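공유 12 댓글 3

검색어를 입력하세요 검색

과수 해충 예찰 조사원 및 협력 농가 모집

최종 수정: 3월 13일 금요일

Davunus 과수해충연구실에서 올해 복숭아순나방과 갈색날개매미충의 발생 시기를 조사할 현장 조사원 6명을 모집합니다. 사과, 배, 복숭아를 재배하는 협력 농가도 함께 모집합니다. 두 모집은 접수 양식이 다르니 아래 내용을 확인한 뒤 해당하는 쪽으로 신청해 주십시오.

조사 배경

갈색날개매미충은 어린 가지 속에 알을 낳고 톱밥 같은 부스러기와 흰 밀랍 물질로 덮어 겨울을 납니다. 산란된 가지는 말라 죽거나 열매가 제대로 달리지 않습니다. 복숭아순나방은 봄에는 새순을, 여름 이후에는 과실을 파고듭니다. 두 해충 모두 방제 시기를 며칠만 놓쳐도 약효가 크게 떨어지는데, 같은 군 안에서도 산자락 과원과 들판 과원의 발생 시기가 서로 다릅니다. 지난해 조사에서는 트랩 199개를 설치했으나 산간 지역의 자료가 부족해 지역별 방제 시기를 따로 안내하지 못했습니다. 올해는 산간 과원의 비중을 늘립니다. 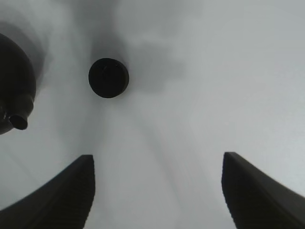 현장 조사원의 업무

맡은 구역의 과원을 주 1회 방문해 성페로몬 트랩에 잡힌 수컷 성충을 세고 끈끈이판을 교체합니다. 수거한 끈끈이판은 투명 필름을 덮고 과원 번호와 수거일을 적어 연구실로 보냅니다. 갈색날개매미충은 5월부터 부화한 약충을 조사합니다. 과원마다 정해진 나무에서 가지를 골라 약충 수와 발육 단계를 기록하고, 과원과 맞닿은 숲 가장자리의 나무도 같은 방법으로 조사합니다.

조사 기록은 종이 야장에 먼저 적고 당일 저녁까지 Clillus 입력 프로그램에 옮깁니다. 야장 원본은 버리지 말고 조사 종료 후 반납해야 합니다. 비가 많이 온 날은 조사를 다음 날로 미룰 수 있으나, 미룬 사실을 비고란에 적어야 합니다.

지원 자격

만 18세 이상으로 운전이 가능한 분. 경사진 과원을 걸어서 이동하므로 야외 작업에 무리가 없어야 합니다. 곤충 관련 전공이나 경력은 필요하지 않습니다. 복숭아순나방은 복숭아순나방붙이와 생김새가 비슷해 현장에서 구분하기 어려우므로, 애매한 개체는 세지 말고 따로 표시해 보내면 연구실의 Jytte Fogh가 생식기 검경으로 동정합니다. 벌 독 알레르기가 있는 분은 지원서에 반드시 적어 주십시오.

근무 조건

조사 기간 내 주 2일 근무이며 요일은 담당 구역별로 협의합니다. 급여는 일급으로 계산해 매월 말 지급하고, 유류비는 주행 기록에 따라 별도로 지급합니다. 장화, 확대경, 핀셋, 야장은 연구실에서 제공합니다. 조사 시작 전에 하루 교육이 있으며 교육일도 근무일로 인정합니다. 교육은 Aksel Toft가 진행하고, 오전에는 표본으로 종 구분을, 오후에는 과원에서 트랩 설치와 가지 조사를 실습합니다. 교육에 참석하지 못하면 구역을 배정하지 않습니다.

협력 농가 모집

재배 면적이 15아르 이상인 과원이면 신청할 수 있습니다. 유기 재배와 관행 재배 모두 가능합니다. 선정된 농가에는 트랩을 설치해 드리며 비용은 받지 않습니다. 농가에서 하실 일은 다음과 같습니다.

농약 살포 날짜와 약제명을 기록해 월 1회 알려 주십시오.
조사 나무로 표시한 나무는 조사가 끝날 때까지 베거나 옮기지 마십시오.
전정할 때 갈색날개매미충 알이 있는 가지가 나오면 태우기 전에 연락 주십시오.
트랩 위치를 바꿔야 할 사정이 생기면 직접 옮기지 말고 담당 조사원에게 말씀해 주십시오.

조사 결과는 과원별로 정리해 농가에 따로 보내 드립니다. 공개 자료에는 농가 이름과 지번을 싣지 않고 읍면 단위로만 표시합니다. 교미교란제를 사용하는 과원은 성페로몬 트랩의 포획 수가 낮게 나오므로 신청서에 제품명과 설치 시기를 적어 주셔야 합니다. 이런 과원은 별도 집단으로 분류해 신초 피해율을 함께 조사합니다.
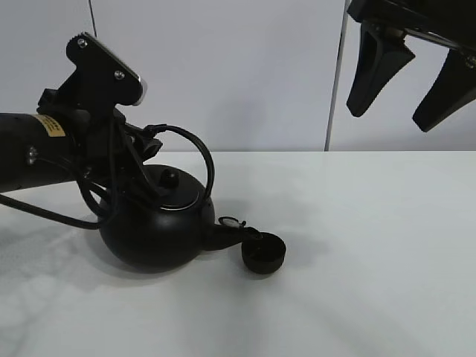 조사 기간에도 평소대로 약을 쳐도 됩니까?

평소 방제력대로 살포하시면 됩니다. 조사 때문에 방제를 미루거나 줄일 필요는 없습니다. 다만 살포 당일과 재출입 제한 기간에는 조사원이 과원에 들어가지 않으니, 살포 전날까지 담당 조사원에게 문자로 알려 주십시오. 트랩에 약액이 직접 닿았으면 그 사실도 같이 알려 주시면 끈끈이판을 교체합니다.

신청 방법

조사원은 지원서 1부와 운전면허증 사본을, 협력 농가는 참여 신청서와 과원 약도를 제출합니다. 양식은 Davunus 접수 창구에서 받을 수 있습니다. 약도는 손으로 그린 것도 됩니다. 조사원 지원자는 서류 확인 후 전화로 면담하며, 면담에서는 활동 가능한 요일과 이동 가능 지역을 주로 묻습니다.

조사원 관련 문의는 Sioned Penry, 협력 농가 관련 문의는 Mikkel Damgaard에게 하십시오. 과원 방문 중에는 전화를 받기 어려우니 문자로 이름과 지역을 남겨 주시면 연락드립니다. 모집 인원이 차면 접수를 마감합니다.

공유하기 인쇄 댓글 3개 보기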